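Clear bags for the shuttlecock drive

The Planau badminton club is collecting shuttlecocks for its June beginners' course, and players are asked to hand them in packed in clear bags. Ekua Sulemana, who runs the course, hopes to reach 1000 by the end of the month. The club has 400 so far.

Yellow shuttlecock and clear bag with beige trim:
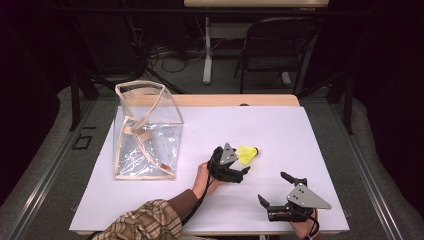
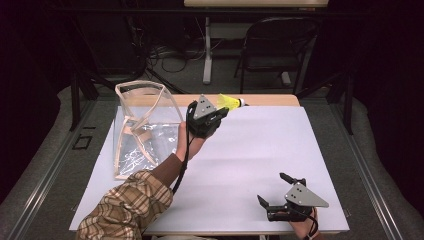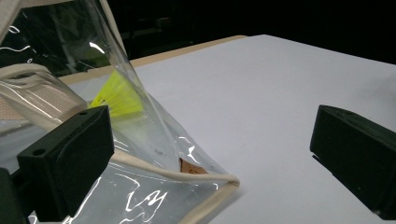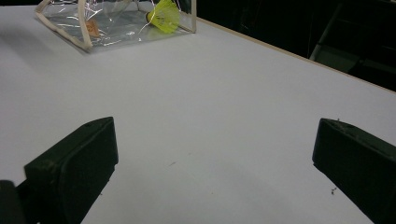

Where to bring them

Bags can be left at the Hernero sports hall or the Kuroda Street gym. Feather and plastic shuttlecocks are both accepted, but please keep them in separate bags. The limit is 2 bags per household.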